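Dredura two-arm bench kit: tips for the home workshop

We have used the Dredura kit from Zimow since September. Toivo Pitkänen asked me to write down what we learned, so that the next buyers do not lose their evenings as we did. The kit costs 646 euros without the table. Delivery to Laaksonen was quick, but two bags of screws had no label.

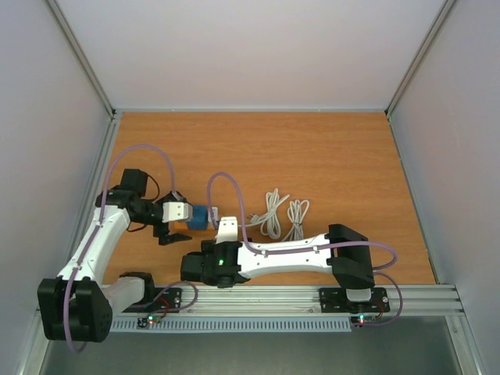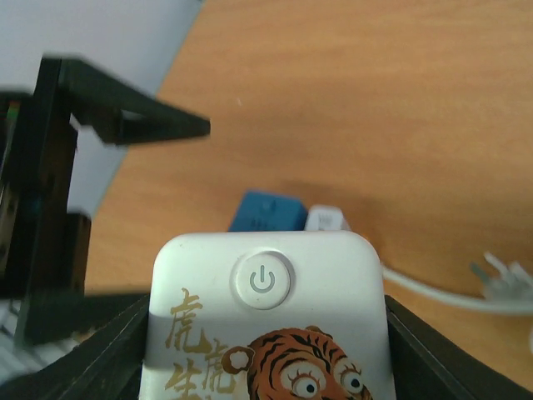

Small jobs on the bench: blocks and cables with both arms at the table (first), and a white device with a power button held between two black fingers (second).

Fixing the rail
Put the rail on the near edge of the table and tighten the bolts a little at a time, going from one end to the other. I tightened mine fully at one end first and the rail went crooked. Check the bolts again after the first week.

Cables on the arms
Leave a generous loop at every joint. Before you switch on, move each arm by hand to its furthest position and look at the cable. If it is pulled straight anywhere, give it more length. Veikko Aaltonen uses cable ties on his arms. I prefer soft tape, as I change things often.

Grip force
The scale in the menu goes up to 800. For wooden blocks we use 500. For anything with a smooth plastic cover, begin much lower and go up slowly until the thing does not slip. Wipe the fingers with a damp cloth and let them dry.

If the thing has a button on its face, hold it by the sides. I had one lamp which switched itself on and off for half an hour before I understood the reason.

Picking up cables
This is the weakest point of the kit. A coil lying flat is difficult for the fingers, and a loose end catches easily. Wind the cable in small loops and start with only one on the table.

Noise
Not bad. With the door closed we do not hear it in the kitchen. A rubber mat under the table helped more than I expected.

What I would buy again
The arms, yes. The Hodmont spare finger set, no: the holes did not match and I had to drill them bigger. Zimow answers letters in nearly two days, and the replies are polite but short. The manual has a good page on setting the zero position, so read this page before all the others.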